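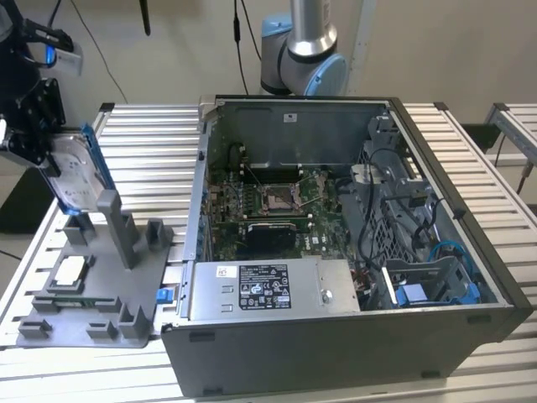
## 4. Setting up a disassembly trial

Section 3 left you with a calibrated arm and, we hope, some remaining goodwill toward it. This section covers one full trial of the Fluvby method: the desktop tower goes on the bench, the parts come out, and each part ends up in its own place on the fixture tray. Read it through once before you start. Melahat Öztürkmen wrote the first version after a long August of not having one.

The method is simple to state. The planner (Isia) doesn't memorize a path for each computer. It learns a short list of removals, each with a grip, a pull direction and a place to put the part down, and it picks the next removal from what it can see. The tray gives every part a known resting pose, so the same parts can go back in for the next trial and nobody has to shop for 400 computers.

### 4.1 Prepare the tower

1. Unplug the tower, hold the power button down for 5 seconds, and ground yourself. Yes, every time.
2. Take off the side panel and store it under the bench. Panels left leaning on the bench leg will be found by a foot.
3. Lay the tower on its side on the slats, open side up.
4. Push the case against the bench stops until it no longer rocks. If it still rocks, look for a screw under it.
5. Tuck loose cables away from the drive cage. The planner treats a cable across a drive as an obstacle, then as a personal challenge.

**Caution:** Never open the power supply. It isn't on the removal list, it isn't going on the removal list, and it can hold a charge long after the plug is out.

### 4.2 Place the fixture tray

1. Set the tray beside the case, with the cradles facing up.
2. Bolt it to the slats. Tape was tried.
3. Run `tray_check` from the Jostton console. The arm will visit each cradle in turn and hover above it.
4. If the gripper hovers off center by more than the width of a post, redo the tray calibration in 3.6. Don't nudge the tray to meet the gripper. It feels clever and ruins the next 8 trials.

**Note:** Trays are printed in-house, and prints from different spools don't shrink alike. Write the tray number in the trial log. Getsemaní Solís will ask for it, and "the gray one" describes all of them.

### 4.3 Run the removal sequence

1. Clear your hands, sleeves and coffee from the work area.
2. Load the sequence file and check the order. The standard order is memory, processor, hard drive.
3. Set the arm to slow mode for the first trial on any new case model.
4. Press **Start** and keep one hand near the stop button.
5. When the processor comes up, watch that the socket lever is fully raised before the gripper moves in. If it isn't, press **Hold**, which freezes the arm and keeps its grip closed.
6. For the hard drive, wait until the drive is over the tray and the arm has paused. The pause is deliberate: the system compares the drive's pose with the one it expected and corrects the placement.
7. Let the arm return home before you touch anything in the tray.

**Caution:** Keep fingers and tools out of the open socket. Contacts bend easily, and a bent one can cost you the board.

**Caution:** **Release** opens the gripper wherever it happens to be. The drive will then obey gravity, a method we haven't had to train.

### 4.4 Score the trial

Score each removal on its own line. A removal counts only if the part left the case in one try and came to rest seated in its cradle. A part lying across two cradles is a failure, however artistic.

In the Baysal test set, hard drive removals succeeded in 94 percent of trials. Most of the misses were cable snags, with the drive most of the way out and a connector still holding on. Record these as `SNAG`, and don't use `OTHER`. We have read every entry filed under `OTHER` and learned mainly that people get tired in the afternoon.

If you stepped in at any point, mark the trial `ASSISTED`, even if all you did was move a cable. Assisted trials are still used for training but are left out of the success rate.

To put the tower back together for another trial, go to Section 5.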